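Rellent is a small company that teaches two-armed robots to do simple table work, mostly with cloths and small containers. We began in one room in Wesach, and we still do the testing there. Our customers are laundries and cleaning firms which want help with sorting and folding.

## Why we write about a failure on this page

Many companies tell only the good part of their story. We would like to begin with a Wednesday in October, because our way of working today comes from it.

On that day we were running a sorting job for Hartley, our first customer. The job was number 519 in our log. The left arm held a cloth, and the right arm was going down into a bin. A cable of the right arm had been fixed too short. When the arm reached far, the cable pulled on its connector, and the signal to the gripper was lost for 3 seconds. The software did not stop the arms. It waited for the signal, and then it continued with the old position. The right arm pushed the bin into the left arm and bent one finger of the gripper.

No person was hurt. But one of us had been standing close to the table with a hand on its edge, and the stop button was on the other side of the room. We did not sleep well after this.

We stopped all work for 34 days. In this time we changed the cables, the software and also our habits. Sorting of yellow and orange cloths is still our basic test, and each new version of the software must pass it before it goes to a customer.
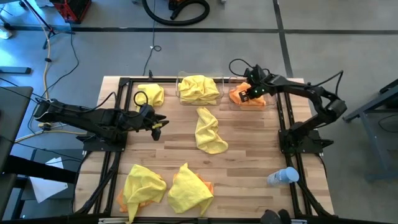 ## What we do differently now

- If a signal is lost, both arms stop at once. A person must start them again by hand.
- Before each session we move every arm slowly to its farthest point and look at the cables.
- A stop button is always within reach of the operator.
- Every fault goes into a shared log, which we call Drirnis. Small faults go in too, also when we feel a little ashamed of them.

There are 990 entries in Drirnis at the moment. Customers may read it when they visit us, and Hartley has done so two times.

## Visiting us

We are glad to show our work in Wesach. Please write to us some days before, so that we can prepare a safe place for you to stand.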